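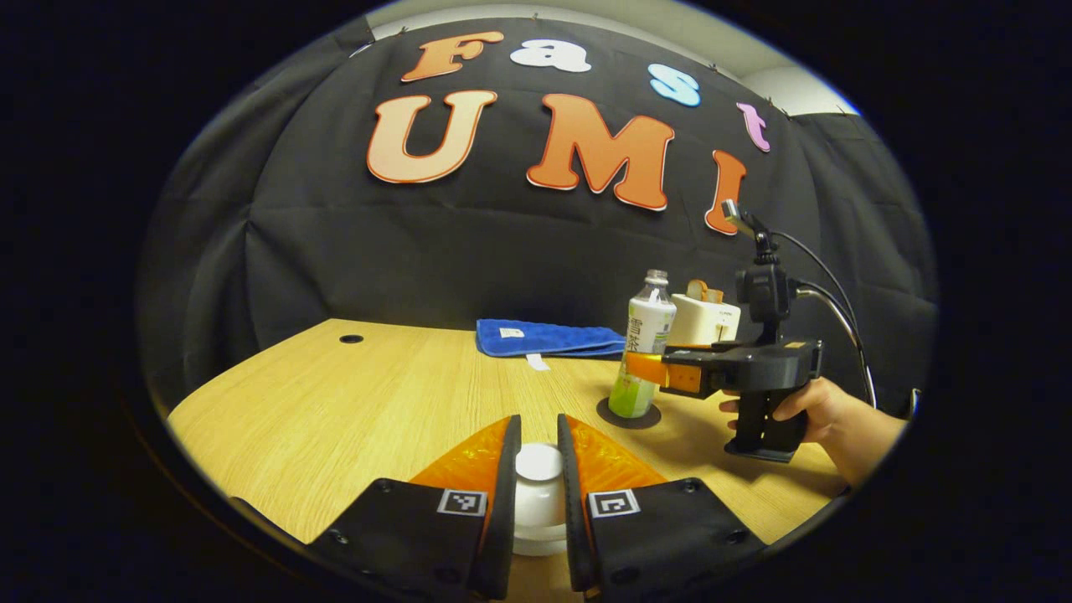

4. Setting up the Tridside field station

4.1 Before you go to the field

Do the first start in the farm office. It is much easier to correct a mistake at a desk than at the edge of a potato field in the wind.

1. Charge the battery until the green lamp on the base unit stays lit. A blinking lamp means that charging is still going on.
2. Insert the SIM card with the contacts downwards. Close the rubber cover completely.
3. Press and hold the power button until you hear two short tones.
4. Write down the station number from the label inside the lid. You will need it in section 4.4, and the label can no longer be read when the station is on the mast.

Note: If you have bought the station together with a Skandgate irrigation valve, do not connect the valve yet. The valve is described in section 6.

4.2 Choosing the place

The blight warning is only as good as the place where the leaf wetness sensor stands. Please take time for this choice.

5. Select a place inside the crop, not on the headland. The station should be at least 17 metres from hedges, sheds and tall machines.
6. Avoid hollows where fog remains in the morning, unless this hollow is typical for the whole field.
7. Check that the sprayer boom can pass. Mark the mast on your field map before the first spraying.

Caution: Never put up the mast under or beside an overhead power line. Look up before you raise it.

4.3 Mounting

8. Drive the ground spike into the soil until the collar touches the surface. In stony soil, make the hole first with an iron bar. Do not hit the spike on its thread.
9. Screw the mast onto the spike and tighten it by hand.
10. Fix the base unit with the two clamps. The solar panel must face south.
11. Hang the leaf wetness sensor on the short arm, at the height of the upper third of the leaves. Raise it as the crop grows. In June this can be necessary every week.
12. Level the rain gauge with the three small screws. The bubble must stand in the middle of the ring.
13. Lead all cables down the back of the mast and fasten them with the clips. Leave a small loop below each plug, so that rainwater drops off before it reaches the socket.

Caution: Do not use cable ties in place of the clips. They cut into the insulation when the mast moves.

4.4 First connection

14. Open the Grilteck app and choose "Add station". Enter the station number.
15. Wait until the signal bar appears. In weak areas this can take 9 minutes. Do not switch the station off during this time.
16. Enter the height of your field above sea level. Then compare the air pressure with the value of a nearby weather service. The factory setting is 1013 hPa, and if the display still shows exactly this value after one hour, the pressure sensor is not connected.
17. Choose the crop and the date of emergence. Without this date, the app records the weather but gives no blight warning.

Note: Stations with the older Shakya radio module show the rain total one hour late. The total itself is correct.

4.5 Check after the first night

Read the leaf wetness curve on the next morning. After dew it should rise during the night and fall when the leaves dry. If it remains flat, clean the sensor plate with clear water and a soft cloth, and look at plug 6 on the base unit. Soap leaves a film on the plate and must not be used.

Text: Svenja Imhof. Revised September 2019.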